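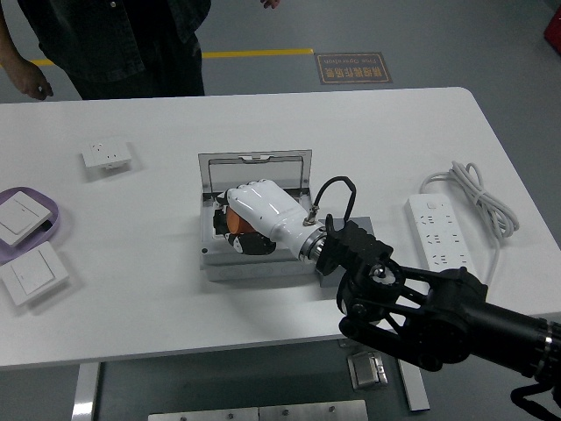

Three years of selling by mail from Trollness

The owner of Ustico sells dried beans, and for the first two years she sold them only at the Diltovgate market. She now ships to 400 regular customers from a rented unit in Trollness. We talked by phone near the end of her busy season.

She started with one variety, a small brown bean her aunt grew. "I had more than the family could eat," she said. "I put it in paper bags and took it to market with a handwritten sign. People bought it, so I went back the next week."

The list has since grown to 13 varieties, most of them from farms within a half day's drive. One, a speckled climbing bean called Khunthong, she grows herself. It is the slowest of the lot and needs tall poles, and she loses part of the crop in any wet fall. "It doesn't pay," she said. "I keep it on the list because the people who buy it write to me about it."

The move to mail order came in July, when the market closed for street repairs and stayed closed longer than planned. She had a full storeroom and no stall. She wrote to everyone who had left an address in her notebook and offered to send a box with 3 bags, postage included. The price was too low. "I lost money on every box to the coast," she said. "I knew by the second week, but I had already told people the price, so I left it until the end of the summer."

Shipping is now charged by distance, and the smallest order is 2 bags. Some customers complained. Most stayed.

I asked what people get wrong when they cook beans. She said age matters more than soaking. A bean from the last harvest will cook in an hour or so, while one that has sat in a cupboard for years may never soften. She salts the water at the start and has never found that it made the skins tough. "My aunt would argue with that," she said. "We don't discuss it at dinner."

Every bag carries the harvest year, which few of her competitors print. When a new crop comes in, she sells what is left of the old one at a discount for soup.

She has been asked to supply two restaurants and said no to both — they wanted steady amounts all year, and she can't promise that from small farms. She may try one next year if the growers agree to plant more.

The next harvest list goes out in the spring. Orders for the remaining Khunthong are closed.

Dec 28, 2021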